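Gripper comparison: frequently asked questions

Which grippers do you compare?
Two hand-held models, the Pedetti and the Fulon. Each one gets 100 tries on every object.

Why do you use clear plastic?
It is difficult for the cameras. A clear piece has almost no color of its own, only the bright rims.

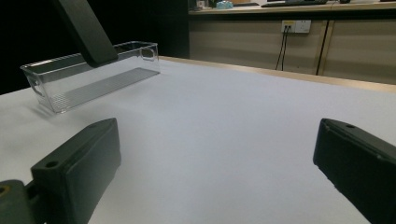
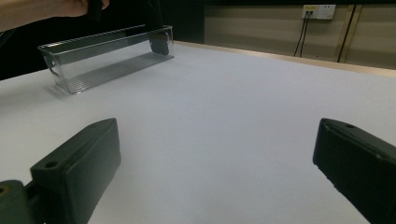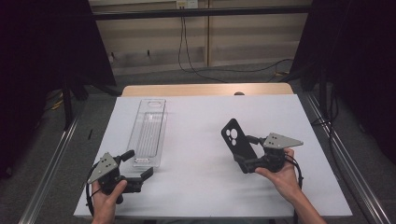
Do you change the fingers between objects?
No, the same fingers stay on for the whole session. Attila Kozma checks the screws after every 10 tries.

Can I send my own object?
Yes, if it weighs up to 443 grams. Please write to Orla Buckley before July.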